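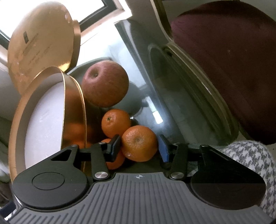
4.2 What the viewing diaries can and cannot show

The claim that studio laughter makes a sitcom feel dated has been repeated so often that it is now treated as a finding. Kohlhase puts it most firmly. In her account, audiences lost patience with recorded laughter once single-camera comedies became common, and the makers of newer series simply followed their viewers. We looked for the evidence behind this and found less than we had expected. Most of it comes from reviews, and reviewers are a poor stand-in for people watching television on a weekday evening with the ironing board up.

Our own material is a set of diaries kept by 571 viewers during the first run of Testevon, a flat-share comedy recorded in front of an audience, and Nimri, a workplace comedy made on location with no laughter at all. The diaries hold 1,180 entries long enough to be coded. Viewers were asked to write down what they had watched, whether they had seen it through to the end, and anything they wanted to say about it. They were not asked about laughter. Salian has argued that this was a mistake, and that a direct question would have given us firmer numbers. We doubt it. People who are asked whether a noise annoys them will usually decide that it does.

Left to themselves, diary keepers had very little to say on the matter. They wrote about whether the landlord in Testevon was too much like a landlord in something else, about the theme tune, and about who had talked over the ending. When laughter did come up, it was often in passing and the tone was hard to judge. One viewer wrote that "the audience seemed to be enjoying it more than me", and both coders marked this as a complaint about the laughter. On a second reading it could as easily be a complaint about the jokes. We have left the original coding in place, but we would not want much to rest on it.
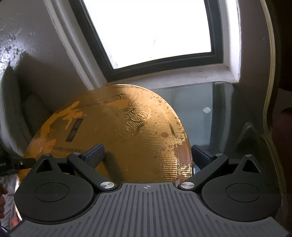 A second difficulty is that the two series differ in nearly every way that might matter. Testevon went out early in the evening and leaned on a familiar cast. Nimri was shown late, was moved twice in its first run, and had a plot that punished anyone who missed a week. If more people gave up on one than on the other, laughter is only one of the possible causes and probably not the first we should reach for. Earlier work has tended to pair series in just this way and then treat the soundtrack as the thing being tested. The results may well be right, but the method could not have told us so.

The Lastimton screenings look at first like a way out. Two groups were shown the same episode of Vorora, one with the studio audience and one with that track removed, and the second group rated it as more modern. However, taking the laughter out left the actors waiting in silence after each punchline, and several people in that group said the sound must have been faulty. It is hard to see what a rating of "modern" means in those conditions. The episode had been written and played with pauses, and a fair test would need a version performed without them. As far as we know, such a version has never been made.

Figure 3 in the appendix sets out the coded entries by series and by week. Readers will notice a rise in unfriendly remarks about Testevon near the end of September. It is tempting to read this as viewers growing tired of the format, and an early draft of this paper did so. The same weeks contained the wedding storyline, which almost all the diary keepers who mentioned it disliked, and once those entries are set aside the rise is too small to discuss.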